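The kitchen at the end of the corridor

An open day at the Stirkero workshop, where the robots are learning to tidy up

By the time I found the right door it was just after ten in the morning, the coats were already three deep on the hooks, and somebody's little boy was lying flat on his stomach to get a better view of a gripper. I liked the place straight away.

Stirkero has the ground floor of an old shoe warehouse, a short walk from the Parard tram stop. For most of the year the doors are shut and the people inside get on with teaching robot arms to do small household jobs. Every September they open up for a day, and this time 476 people put their names down for 400 places. I had one of the last tickets, for the morning tour, and there were 17 of us in the group.

Our guide was Radoslava Zelenák, who has worked there since the first arm arrived in a crate with the wrong plug on it. She talks fast, walks faster and is very happy to be interrupted. Within five minutes a retired bus driver had got her on to the subject of elbow joints, and the two of them might be there still if the next group hadn't been waiting behind us.

I had expected something like a car factory, with yellow cages and sparks. The main room is closer to a furniture shop. Each bay is done up as a bit of somebody's home, with wallpaper, a table and the sort of things that end up on a table. The arms have to cope with patterned walls, awkward corners and marks left by months of practice, and the bays look properly lived in. "We scrub them now and then," Zelenák told us, "but then we go and spoil it again by lunchtime."

The first demonstration was a towel. I know how that sounds! But you try watching a machine pick up one corner of a tea towel, lose it, go back, pinch it again a little lower down and finally get the thing folded in half, and see whether you can walk away. We couldn't. There was a proper round of applause, and a woman next to me said "oh, well done" to it, quite quietly, as you might to a toddler.

Next door was the driving seat. Stirkero's arms learn mostly from people, who steer them through a job again and again while everything is recorded, and visitors were allowed a go. The controls are a pair of handles on a light metal frame, and you move them as you would your own hands. My task was to put a wooden spoon into a mug. I knocked the mug over, then the spoon went on the floor, and on my third go it dropped in with a lovely clonk. I was ridiculously proud. The ten-year-old after me did it first time, of course, and asked if there was anything harder.

There was. Rostislav Paulík looks after the bays they call Clilano, where the jobs involve boxes, lids and tubs, and he let us crowd in behind him in two lots. He is a tall, soft-spoken man who used to mend sewing machines, and he still has a mender's way of looking at things, with his head on one side. Boxes, he explained, are a good test of patience. A gripper with only 2 fingers has to find something it can hold, and a wide flat lid doesn't offer much. It must go for a rim or a ledge, and it must come in at the right angle, or the whole box slides away across the table.

The view he likes best comes from the small camera on the wrist, which he had up on a screen beside the bay. From there you see what the arm has to work with -- the tips of its own fingers and whatever lies just past them.

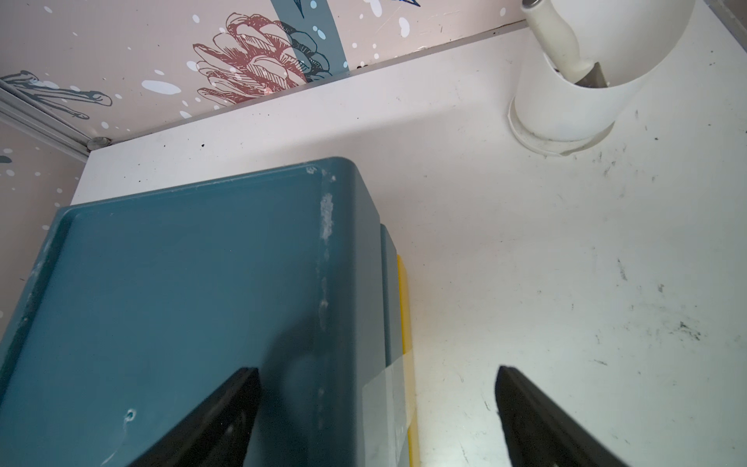

Wrist-camera view: the gripper fingers beside a teal storage box in one of the practice bays.

I could have stood at that screen for an hour. After a while you stop noticing the arm at all and start thinking from the wrist. A bit to the left. Down. No, too far! Half of our group were leaning over sideways without realising it, and Paulík, who must see this every year, simply carried on talking.

Somebody asked him when we might have one of these at home. He took his time over that. An arm that does well in one bay can be hopeless in the next, he said, and he would rather show us a slow one that we could trust near the crockery. He wouldn't name a year, and I thought better of him for it.

The tour finishes in the real kitchen, where the coffee is made by a person and the cake came from Beneš, the bakery across the yard. I had the poppy seed. Zelenák was already at the door collecting the next lot, and through the wall I could hear another round of clapping -- the towel again, I think.

Tickets for next September's open day go up on the workshop's door and website in the summer. Ask for the morning tour, and wear shoes you can stand about in.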